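About Sostomik

Sostomik writes control and perception software for robot arms that handle cloth. We do not build arms. We supply the layer between the cameras and the motor controllers: state estimation, grasp selection, motion planning, and the tools used to record, replay and score runs.

The company was started in Rardale by Loubna Berrada, who had spent six years on path planning for rigid parts and wanted to know why the same planners failed on a dish towel. A rigid part has a pose. A towel has a shape that changes each time it is touched, and a planner that assumes otherwise will reach for a corner that has moved.

What we make

Soliman is our runtime. It takes in camera frames and joint states, keeps a running estimate of where the cloth is and how it is folded, and sends short motion segments to the arm. A segment can be dropped and replaced while it is being executed. Soliman runs on one workstation and does not need a network connection.

Orkano is the tooling. It records every run with synchronized video, joint positions, gripper commands and planner decisions, and lets an engineer step through them on one timeline. Orkano also holds our regression set, which currently has 121 recorded runs. A change to Soliman is merged only after it has been replayed against the full set.

How we work

Most of our development is done on socks. They are small, cheap and hard to perceive: they overlap, they bunch, and a printed pattern can look like a fold edge to a depth-poor camera. Sock sorting also has a clear pass condition, so scoring needs little human judgment.

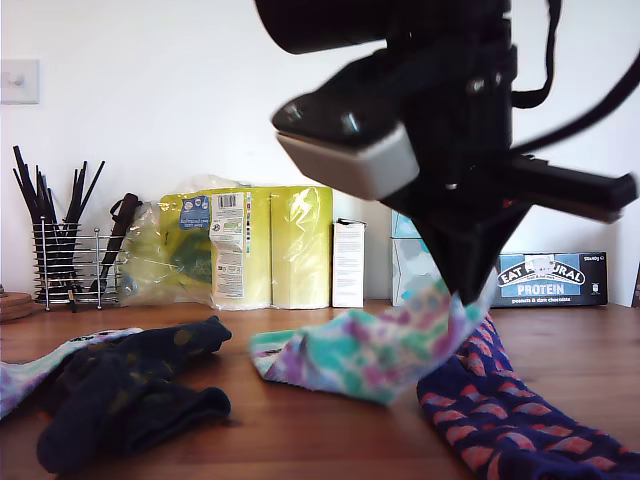 Gripper holding a tie-dyed sock over the table.

Background objects stay in view during runs. Early versions of our segmentation model were trained on bare tables and did poorly once packaging or kitchen items appeared behind the cloth. We now treat clutter as part of the test and log false detections on it separately from missed detections on the cloth.

Grasp selection works on candidate points ranked by expected outcome. The ranking considers how much fabric is exposed at the point, whether a second layer is likely underneath, and whether the finger path is clear. Picking up two layers by mistake is the most common failure we log, followed by closing on a point that has slid.

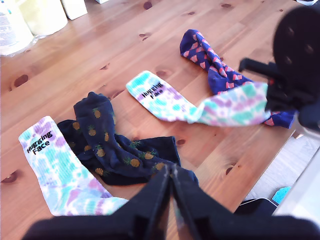 With two grippers over one table, the planner also has to share space. Soliman reserves a volume for each gripper for the length of its current segment and releases it when the segment ends or is dropped. The reserved volumes are drawn in Orkano, so a stalled arm can usually be traced to a reservation that was too large or held too long.

Working with us

We license Soliman and Orkano together or separately. Integration normally starts with a set of runs recorded at the customer's site, which we replay here before any code is changed. Arm drivers are maintained by us; gripper drivers can be written by the customer against a documented interface.

The Rardale lab is open to visiting engineers on Tuesday afternoons by arrangement. Please send your arm model, camera layout and control rate with your request.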